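4. Folding T-shirts and other light tops

Before you begin, give your Wedden folding surface a minute or two to settle, and run the flat of your hand over the cover to chase out any ripples. The woven cover grips cotton nicely, which is a great help with slippery sleeves, but it does hold on to fluff, so a quick brush now and then will do it no harm at all.

1. Lay the T-shirt face down, with the neck pointing away from you, and pull gently at the hem until the side seams lie more or less straight.

2. Smooth from the middle outwards. Small wrinkles can stay (they mostly disappear once the shirt is in its pile), but a long crease right across the body is worth pressing out with your palm now.

3. Bring one side in towards the centre, sleeve and all, and turn the sleeve back on itself so that it doesn't poke out. Now do the same with the other side.
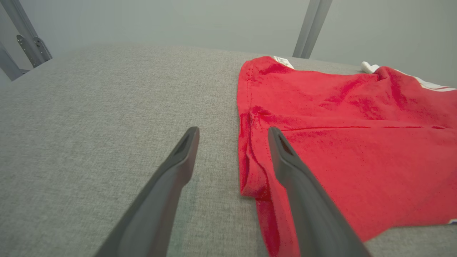
4. Fold the bottom up to meet the shoulders, then fold once more if your drawer is a shallow one. We find a finished width of 17 cm suits most drawers, though do please yourself!

Note: Care labels have a habit of springing out at the neck or the side seam. Tuck them back in before the last fold, having first had a look at the washing advice if the garment is new to you.

Note: For children's tops, leave out the second fold in step 4 and stack no more than 12 to a pile, or the whole lot will lean over.

Caution: Never iron directly on the cover. Let freshly ironed clothes cool for 15 minutes before laying them down, and keep pins and open zips well away from the weave, as they can pull a thread.

Jumpers and anything with a hood need a slightly different approach, and you'll find them in section 5.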